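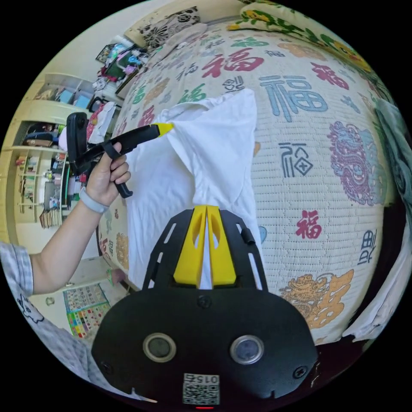

Last updated: 8 Nov 2025

Raghavendra Rajan folds laundry for Candham, a linen service with 223 rooms on its books, and he does most of it on beds. "A table is too narrow for a shirt with the sleeves out," he says. "A quilted topper holds the cotton still."

His method starts at the shoulder seams. He pinches both, lifts, and lets the body hang before laying it flat — a bunched shirt is never smoothed where it lies. "You only press the creases in."

Each shirt takes him 20 seconds. Pillows stay at the far end until the pile is finished, and quilts are folded last.

3 comments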